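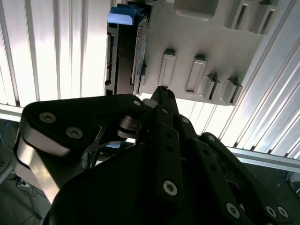
Which hex key fits the finger plate screws on our build?

The 2 mm one from the shared rack. Turn each screw until it stops, then a little more, and put the key back.

Zokcombe workshop, gripper build, handout 4

Linkages and fingertips. At this stage the plates are on and the joints should swing freely. If a joint binds, slacken its screws, move the finger through its travel by hand and tighten again. Narrow tips get into tight gaps but have little contact area, so keep the closing force low in the Nudusa settings file.
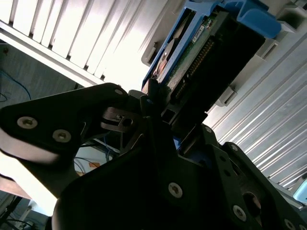 Set the force before the approach angle. Change one value at a time and write both in the build log, with the date. Keep your own cables clear of the finger joints. Spare screws are in the Barkholm drawer.

For August: bring your log and finish the wiring section of handout 3.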